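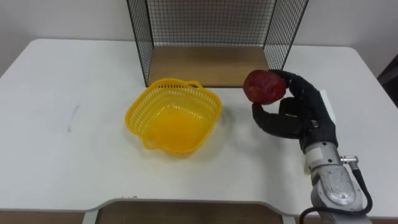

Eduard Čierny has packed fruit and vegetable shares at Mostine for five years. Before that he drove a delivery van for Tredberg, a produce wholesaler, and he says the driving taught him most of what he knows about how fruit gets hurt.

"You open the back of the van and you can see it right away," he said. "Somebody put the pears in first and the squash on top of them. By the last stop those pears are done."

We talked in January, a little after seven in the morning, before the first orders were printed. The winter list is short: apples, onions, carrots, cabbage, some squash, and whatever citrus the buyers can get at a fair price. Last year the shop sent out 3,092 shares. Čierny keeps the number on a card by the phone.

He does not have much to say about technique. Most of his rules are about the table and what is allowed on it.

"White top, nothing on it that isn't for the job," he said. "No coffee, no tape gun, no gloves lying around. If a grape rolls off I want to see it. On a dark table you find it with your sleeve."

He likes a table with a dip in the front edge, where a person can stand in close. He is not tall, and at his old job he spent whole shifts leaning over a straight bench to reach the back row. His shoulders still bother him when the weather is damp.

Baskets are the other subject he will talk about for as long as you let him. Mostine used woven willow ones when he started, from a line called Moulin, and customers liked how they looked. Čierny did not. The ends of the canes scratched the apples, and the weave held dirt from the carrots. He asked for plastic the first spring and got it the next fall.

"Plastic you can rinse and stack," he said. "Holes in the sides so the air gets through. A solid bottom, because I don't want a stem poking out underneath. And two handles. One handle is no good, the whole thing tips."

The color was not his choice. He wanted white. Yellow was what the supplier, Pumier, had on hand, 297 of them in one lot, and he has come around to it.

"Red fruit on yellow, green fruit on yellow, you see all of it. Even a lemon you see, if you look."
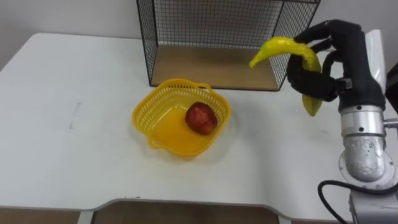 Mostine Packing and Share Team

An apple, in his view, is the right thing to learn on. It is hard enough to forgive a new person and soft enough to show a mistake by the next day. He has everyone who joins the team spend a first morning on apples only, one at a time, set down and let go of while they are resting on the bottom of the basket.

"People drop it the last inch," he said. "They think an inch is nothing. Put your ear next to it. If I can hear the apple land, you dropped it."

He also asks them to look at where the first one goes. He prefers it over to one side, with room left for the big things — a cabbage, or a squash if there is one. A single apple in the middle gets pushed around by everything that comes after it.

I asked what he does with fruit that has a mark on it. He said it depends on the mark. A dry scar from a branch is fine and goes in with the rest. A soft brown spot goes in the kitchen box, and the kitchen makes sauce on the days they have enough. He would like customers to be less fussy about scars, but he doesn't argue with them on the phone anymore.

There are 13 people on the winter schedule, fewer than in summer, and most work only the early half of the day. Čierny writes the schedule himself, in pencil. He said the hardest part of the season is not the volume but the cold hands, which make people grip too tight.

"So they warm up first, ten fingers, and then they pack. It takes a minute."

At home he keeps his own apples in a paper bag at the back of the refrigerator. His wife would prefer a bowl on the counter, and in the fall, when they eat them fast enough, she gets one.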